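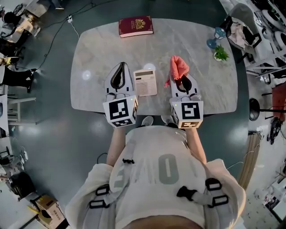 Fluma, dia sei lá qual. Parei de contar em janeiro. Vou largando aqui o que for acontecendo, sem ordem

pra quem chegou agora: Fluma é o par de garras de mão que tô montando na oficina compartilhada da Indasside. A ideia é gravar a mão fazendo a tarefa e depois treinar o braço com isso. O braço ainda tá em pedaços numa caixa, uma coisa de cada vez

tarefa de hoje = pano. Pegar, levantar, soltar. Parece bobo. Pano é o pior objeto do mundo, cada vez que cai fica de um jeito

calculadora e livro ficam na mesa de propósito. Quero tralha em volta, mesa limpa demais vicia o modelo

problema 1: o mármore. Tampo claro + luz do teto = bola branca estourada bem no meio da mesa. O rastreio dos cubos sofre quando passo por cima do reflexo

Robel Derese falou pra colar papel fosco no tampo. Eu falei que não. Vou colar papel fosco no tampo

problema 2: cubo impresso em casa. Primeira leva saiu com a face torta, menos de um milímetro, e a pose ficava pulando feito doida. Reimprimi 7 vezes. SETE. Agora colo o marcador com gabarito e acabou

arnês: apertem as fivelas ANTES de calibrar. Perdi uma tarde inteira de gravação com a alça frouxa e só fui ver na hora de rodar o script

a Ashley Garside perguntou quanto saiu. O par ficou em 400 reais sem contar filamento nem o que eu já tinha na gaveta. O mais caro foi o rolamento, pasmem

o firmware é um fork do Assefa, com a parte de sincronizar as duas mãos reescrita. Tava dando 2 quadros de atraso entre esquerda e direita, pra pano isso mata tudo. Acho que resolvi – acho

meta: 1.000 episódios antes de encostar no treino. Não vou dizer quantos tenho. Poucos

o pessoal de Tistham usa dedo de borracha mais mole, alguém aqui já testou com tecido fino? O meu escorrega na costura e agarra demais no meio. Aceito sugestao de material

não, não vou vender kit. Os STL eu subo quando o suporte do cubo parar de mudar toda semana, senão vcs imprimem errado e vêm reclamar comigo

atualização: papel fosco colado. Ficou feio. O rastreio parou de pular em cima do reflexo. Robel, não precisa comentar

bateria da garra esquerda no fim, vou carregar e volto umas 21h pra mais uma rodada de pano – se alguem estiver na oficina, não mexe na mesa pfv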